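**Wrist pain after mousing, beads or bracket?**

**tolvan_k** · 2020-09-16

Right wrist, outer side. Starts after 4 hours of desk work and is gone by morning. Desk is a Trastalwood, fixed height. Chair at maximum. Forearm still angles up to reach the mouse. I wear a bead bracelet on that side and wonder if it matters.

**hm257**

Desk height first. If the elbow sits below the desktop, the wrist bends back all day. Bracelet is secondary.

**pellworth**

Disagree on secondary. I had the same pain from March on. Lowering the desk did nothing for me. Taking a watch off did.

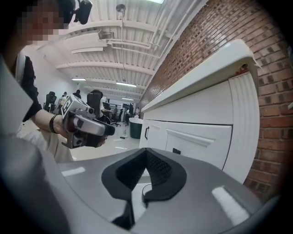 Contact pressure and wrist angle are separate problems and need separate tests. Change one per week and write down when the pain starts. Beads worn right at the wrist, like the dark ones on the outstretched arm in my photo, end up between bone and desk edge once the forearm is set down. A flat strap spreads the load better, but bare skin is the only clean test.

**hm257**

One watch is one case. A Wendus tray mounted under the desktop costs less than 200 and fixes the angle for good.

**tolvan_k**

The tray needs 5 cm of clearance at the front rail. I have less. Cikholm sells a shallower one, no idea about wobble.

**pellworth**

It wobbles. Take the bracelet off for a week before you drill anything.

**tolvan_k**

Fine. Off as of today, desk unchanged. Will post the log.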